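The Pellau Towel Question

Joyce Mugo sent us the Pellau folding guide in August with a note saying it would change how we think about linen. I have my doubts. The guide runs to 126 pages, most of them on terry cloth, and claims that any bath towel can be put away in 15 seconds if you start from the right corner.

My own towels have never cared which corner I start from. Still, Weidong Cheng at Cundbridge was keen, and he swears by the chapter on terry.
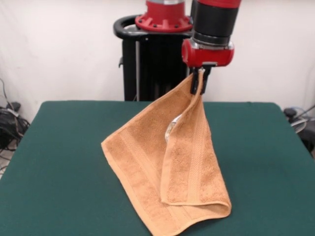 The guide is big on borders. It says a woven band near the hem keeps an edge straight while you handle it, and that plain-edged towels are a false economy. Maybe. Woven bands on my towels at home have always shrunk faster than the rest and puckered after a few washes, and I didn't find a word on that in the chapter on laundering. Chanida Intarasuk says hers are fine, but she irons them - who irons a towel?

Then there is the matter of the mat. According to page 3, a soft surface "holds the cloth for you." I fold on top of the dryer and have yet to lose one.
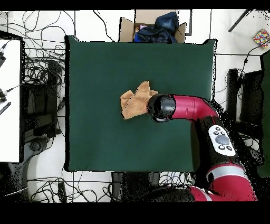 Tan towel in a heap on the dark green mat, with an open cardboard box just past the far edge.

The guide has a name for a towel in that state, the "resting pile," and wants you to find a corner before you do anything else. I usually just shake the thing out. Joyce has asked for her copy back, and she can have it.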